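Everyday Workspaces, Unit 4
Handout: Where does the drink stand?
Prepared by Radomir Petkov

Last time we spoke about the chair and the lamp. In this unit we look at smaller things, which people bring to the desk themselves and which no floor plan shows. I ask you to read the two pages from the Etberg reader before the class, and to bring a simple drawing of your own desk.

1. Fixed things and moving things

A fixed thing keeps its place for weeks. Plants are usually fixed, and so are most decorations. A moving thing changes its place many times in a day. The drink is the best case of a moving thing, and for this reason I use it in the whole unit. Please notice what stands near it, and whether it has a place of its own — a coaster, a tray, a corner — or only the place where the hand left it.

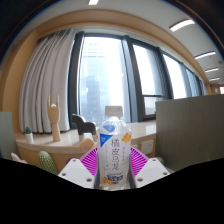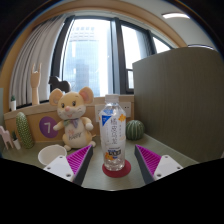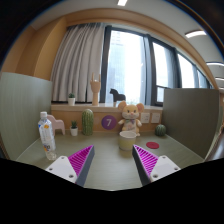 2. The drink zone

In these notes, "drink zone" means the part of the desk where a bottle or a cup can stand without danger for papers and keyboard. It should be within reach of the arm when the back stays against the chair. A coaster makes the zone visible. It also protects the surface, but in our course this second use is less important.

A bottle with a screw cap gives more freedom than an open cup. Still, many people leave the cap off while they work, so for the exercise you should treat both in the same way.

Saturnino Villanueva, who taught this unit before me at Brolwood, wanted all drinks on a side table. I find this too strict for small rooms. We will discuss it.

3. Exercise

Work in groups of 4. Draw one desk from above and mark the fixed things with a circle, the moving things with a cross. Then write up to 200 words about the drink zone:
— Is there one, or do the drinks wander?
— Which fixed thing would you move first, and to where?
— Does a left-handed person need another plan?

Leave the drawings in the Tendomstead tray in room 614 before noon. Late work I will read, but without written comments.

For the next unit: cables.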